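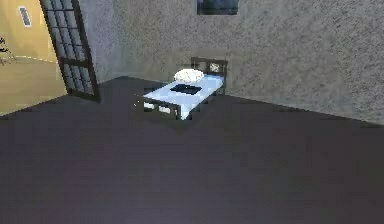
**Jullgate Readers' Theater Kit – full license, one congregation**

Updated 20/05/2021. New printing, same script, fixed the page numbers in Act Two (thanks to everybody who wrote in).

One play, two acts, for church groups who want something longer than a skit and shorter than a pageant. Written by Emlyn Skyrme for the chapel at Flarnholm, then passed around on photocopies for years. Now a proper kit.

Story in short: Mrs. Kokkonen has run the boarding house on Jullgate for most of her life. A traveling preacher named Dullier takes the last room and won't say how long he's staying. Everybody in the house wants him gone by Sunday. Comedy mostly. Gets quiet near the end – don't rush that part.

### What's in the box

- 17 scripts, spiral bound, large type
- Director's copy with blocking notes and cues
- Sound effects on a disc, plus a download code (knocks, footsteps, rain, a hymn on a bad piano)
- Poster master, black and white, blank space for your date and place
- Prayer and discussion sheet for afterward, copy as many as you like

### Basics

| | |
|---|---|
| Acts | 2 |
| Speaking parts | nine, can be doubled down to six |
| Ages | teen and up, two parts OK for younger kids |
| Memorizing | none, it's read from the script |
| Costumes | hats and coats will do it |
| Item no. | 700 |
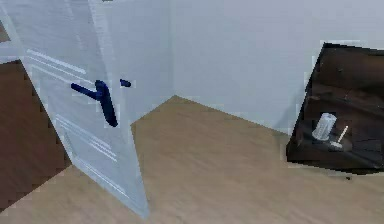
*White paneled door, partly open, dark blue lever handle.*

### Staging

Chairs in a row, music stands if you have them. Works in a fellowship hall, works up front by the pulpit. Kokkonen sits far left and never moves until the last page. If you want a set, go ahead, the director's copy has a floor plan, but most groups skip it.

Lights not needed. Sound person is needed, the knocks have to land on time or the preacher's entrance dies. Run those seperately before your first full read.

### License

Covers any number of performances for one congregation. Free admission or love offering, either is fine. Selling tickets? Write first. Houses over 900 seats need the large venue form, also write first. No video posting of the whole play – short clips are OK.

Cutting lines is allowed. Please dont change the ending.

### Shipping and returns

Ships flat. Orders in by the first week of June go out with the summer batch, later ones wait for the next printing. Unopened kits can come back. Opened ones can't, the download code is inside.

Extra scripts sold singly, ask for item 700-S. Replacement disc free if yours shows up cracked, just send a note with your order number.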